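The second life of the kitchen sink

There is a lane behind the old dye works in Losden where, on a dry Saturday, you can hardly get past for baths. Baths on their sides, baths full of taps, one enormous roll-top with a cat asleep in it. Keep going and you reach the sinks, and if you are anything like me you will lose the rest of the afternoon.

I came for a single plug. My own kitchen sink is older than I am, and its waste is a size that no shop within a bus ride will admit to having heard of. Adjoa Sarpong had one in a biscuit tin. She had a whole tin of them, in fact, sorted by width, and she let me try eight before we found the right one. I paid her and stayed until closing.

Sarpong started the yard with a borrowed van and a slow puncture. She had been fitting kitchens for other people, and what bothered her was the skip outside every job. "We'd take out a sink that had a good forty years in it," she told me, "and put in one that might see ten. I started bringing them home. Then I ran out of home."

Last year the yard passed on 461 sinks. Some went to landlords, a few to a theatre company, and a surprising number to gardeners, who want them for alpines and strawberries. Most went back into kitchens, though, and those are the ones she likes best. She keeps a big map of the valley by the till and puts a pin in for every sink that has gone back to work. The pins are thickest in Brorkow, up the hill, where the terraces were built with deep stone troughs and people have been quietly regretting the loss of them ever since.

I had no idea how much there is to know! Take fireclay. It goes into the kiln as one thick, heavy lump and shrinks as it fires, so no two old ones are quite the same size, and a fitter who cuts the worktop from the catalogue measurement will be cutting it again. Enamel is kinder on the back but chips if you drop a pan in it. Stainless steel forgives nearly everything except salt left standing overnight. Then there is the matter of the rim. A drop-in sink has a lip that sits on top of the worktop and carries the weight, so you can lift it out and swap it in a morning. An undermounted one hangs from below, and getting it out without cracking the stone is a job for two people with steady nerves.

Akash Thakur does the mending. His workshop is the old boiler room, and it is the warmest place in Losden from the first frost onwards - half the yard seems to find an excuse to go in there. When I visited he had a double-bowl enamel on the bench and was building up a chip near the drainer with a filler he mixes himself, a layer a day, rubbing it back each morning with wet paper. He let me have a go. I was dreadful at it, and he was very nice about it.

"People ask for white and they think white is one colour," he said. He has a board of 12 of them on the wall, and he holds it up against each sink by the door, in daylight, before he will mix anything. The one he uses most is called Dhillon, after the old pottery, and he reckons every kitchen in the valley had it at one time.

His other obsession is overflows. Have a look at yours: a little hole or slot high on the wall of the basin, joined to the waste by a channel you can't get at. Limescale loves it in there. Thakur cleans them with a bottle brush, warm vinegar and a length of curtain wire, and he would like every household to do the same twice a year. I have done mine since. I won't describe what came out.
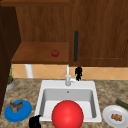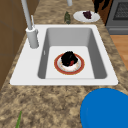 White drop-in sinks with a broad, flat rim, set in speckled granite.

What the yard can't do is keep up. The waiting list for stone troughs stands at 191 names, and Sarpong would love a second site at Bulivance, where there is a disused bus garage with a good roof and a ramp wide enough for the van. She has walked round it so often that the man in the café opposite now starts her tea when he sees her coming. The rent is the sticking point. She hopes to hear something by August.

In the meantime there are the Saturday classes, which I can't recommend highly enough. You bring your own tap and take it to bits on a tray, and somebody shows you how to reseat the washer. There were teenagers at the one I joined, and a retired surveyor who had been living with a drip for years. When his tap finally shut off there was a proper cheer.

The yard opens at nine. Bring gloves, measure your cupboard before you leave the house, and if you are after a plug, ask for the biscuit tin.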